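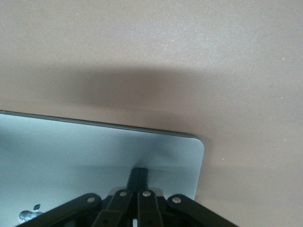
Do people agree on what to call a dull color? They agree fairly well when they can talk it over first, and much less when they have to write the word down alone.

Figure 2. Beige surface with fine speckling next to a silver aluminum panel; a soft shadow darkens the beige to a grayish brown.

4.2 What happened with the in-between colors

I'll admit I expected the bright colors to be boring, and they were. Everyone in Hastiditz said red for red and yellow for yellow, and we were through that part of the session before the coffee had cooled. The dull ones were where the fun started (my kind of fun, anyway). I had 30 people, each working alone at first with a pencil and a sheet of blank lines, and I asked them for whatever word they'd use at home, with no list to pick from.

Beige did a huge amount of work. People used it for paint, for sand, for raincoats, for a cake that had come out too pale. But the same people would switch to tan or "kind of pink" as soon as a warmer sample was put down beside a cooler one, and then go back and cross out their first answer. I kept the crossed-out words in the data. Fermín Alarcón, who coded the sheets with me, wanted to leave them out, and we argued over it for most of November. My feeling is that a word somebody wrote and then dropped still tells us what came to mind first. Godoy makes a similar point about place names, and I've borrowed the scoring from that work with two small changes, both described in the appendix.

Gray was messier. Several people in Tratgate wouldn't use it alone at all! They wrote blue-gray, or warm gray, or "gray like a wet road," and one man wrote "school." I left "school" in too. The metal words, silver mostly, seemed to belong to a separate drawer in people's heads: they came up for shiny things and almost never for cloth or walls, even when the cloth was a pretty good match for hue.

Then I put people in pairs, and the long phrases vanished. Two people talking will settle on something short very fast, usually the word of whoever spoke first, and they'll stick with it for the next sample even where it fits badly. Vicente Bravo has suggested to me that this is plain politeness. He may be right, and I can't rule it out with this design, as the pairs were strangers to each other. The Plomard sessions, covered in 4.3, used married couples instead, and they were a lot less polite.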